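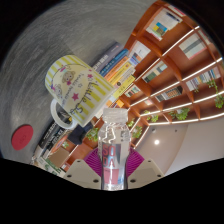 Minutes, equipment planning meeting, October
Warraich workshop, back table, started 4 pm

I took the notes again, so blame me for anything missing.

Last meeting's minutes
Read and accepted. One fix: the Mostby shelving quote didn't include delivery, and I'd written that it did. Sorry!

Grippers
Most of the hour went here. We have 2 hand-held grippers going and the feeling was that we want 4 by the new year, so more of us can record household tasks at once (bottles, mugs, books, the usual). Vomura and Soson have both sent quotes. Vomura is dearer but the finger pads come with it, and Soson wants us to buy those separately. I like the Soson handle better, for what it's worth, and I said so more than once. We agreed to ask Vomura for a price on a pair and to hold off on Soson until they answer our email about spare jaws.

Arm
The proper robot arm stays on next year's list. A couple of us would love it sooner – me included – but there's no bench to bolt it to and no money for the bench either. Carried over.

Consumables
Budget set at $600 for the half year. That covers ribbed pads, memory cards, batteries and a top-up of household objects to practise on. Somebody asked for more clear plastic bottles in different shapes and we all said yes, cheap as chips. Glassware got a no for now. Pads are to be bought in one order of 30, and I'll put that through once the colour argument is settled (I'm happy with magenta, others aren't).

Storage and charging
Grippers are still going home in people's backpacks. We'd like a lockable cupboard with a power board inside. Mostby to be asked for a new price, delivery included this time.

To do
Me: email Vomura, chase Soson, place the pad order.
Whoever has the tape measure: measure the alcove for the cupboard and bring the tape measure back, please.

Other business
Labelling the chargers. Yes, let's. Kettle needs replacing too, but that comes out of the tea money.

Finished at 5.10 pm. Next meeting is same time next month, same table.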